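Parkasum Developer Forum
Front-End Components
Thread: Image gallery requests the same page twice on scroll

Boonchu
Posted 28 December 2021

Our department maintains a product gallery built on the Plullik lazy-loading script. When a visitor scrolls quickly, the script requests the same batch of records 2 times, and duplicate thumbnails appear in the list. The table holds 3235 records. Has any member resolved this without replacing the script?

plullik_maint
Reply

Please confirm whether a loading flag is set before the request is sent. The scroll handler fires many times per second. If the flag is set only in the success callback, a second request will pass the check. Set it first, send the request, and clear it on both success and failure.

Ustness
Reply

I must disagree in part. A flag prevents overlapping requests, but it does not correct an offset taken from the number of items on the page. Our team had duplicates at item 105 with the flag in place — new records had been added at the top of the table between requests. We now send the ID of the last item received, and the server returns only records with a lower ID.

plullik_maint
Reply

That is a separate fault, and it requires a change to the server query. The original post refers to fast scrolling. I would advise the smaller correction first.

Boonchu
Reply

Thank you both. The flag was being set in the callback. I have moved it, and the network panel now lists a single request per batch. The change to the query has been placed on our schedule for July.

One matter remains. Thumbnails without a stated height cause the page to jump as they load, and the handler then fires again.

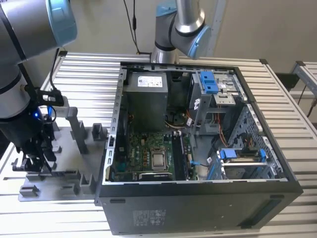 Reply: Thumbnail height and page jump

Ustness

Set the width and height attributes on each thumbnail from the values stored at upload, and let the style sheet scale them. The browser will then reserve the space. I would also recommend an intersection observer on an empty element at the foot of the list in place of the scroll handler.

plullik_maint

Agreed on the attributes. The observer is sound, but older browsers on your support list may need a fallback.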